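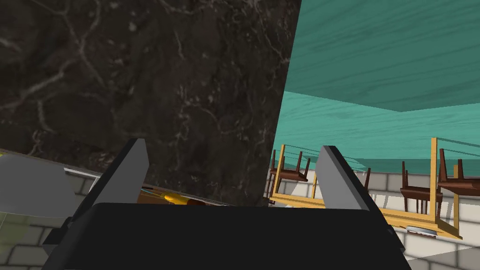
August, 4:40 p.m.
By Beatriz Simões

Print this entry | E-mail this entry

Glue day again. The Mudau hide glue has been in the pot since lunch and smells the way it always does, like a horse that held a grudge. Tin-yau opened the window, then shut it when the draft started skinning the surface.

We are still trying to find out why the veneer on the Brelletti cabinet doors lifts at the corners. My theory last month was old glue. I threw out the old glue, bought new glue, and the corners lifted just as nicely. So much for theory.

Cut 18 test strips from the leftover walnut and split them into two lots. The first lot got sized with thin glue and left overnight before laying. The second went down bare, which is how I've been doing it for years and how Amrit says I shouldn't. All pressed under the same caul, same clamps, same swearing.

Results so far: 13 strips flat, the rest curled. Every curled one is from the bare lot. I haven't told Amrit. He'll read it here.

One complication. The bare lot sat at the end of the bench near the radiator pipe, and Gisela reminded me that the pipe gets warm whenever the boiler makes hot water, August or no August. So either sizing matters or I cooked half my samples. Will repeat tomorrow with the lots swapped end for end. If the sized ones curl this time I'll blame the pipe and enjoy it.

Other business:

Gun-woo wants the toothing plane back. I said it was on the shelf. It wasn't on the shelf. It was in my apron, where I'd been looking for a pencil.

The Vávra press is down to one good screw. The other turns, but only for exercise. Gisela has written to Vesico for a price on a new nut, and until they answer we use clamps and the big cauls.

Almost out of brown paper. Newspaper leaves ink on the maple, as I now know from the maple.

Glue pot off at 5. Strips stay clamped, please don't borrow the clamps. Tin-yau, this means the long ones too.

Last updated: August, 5:10 p.m.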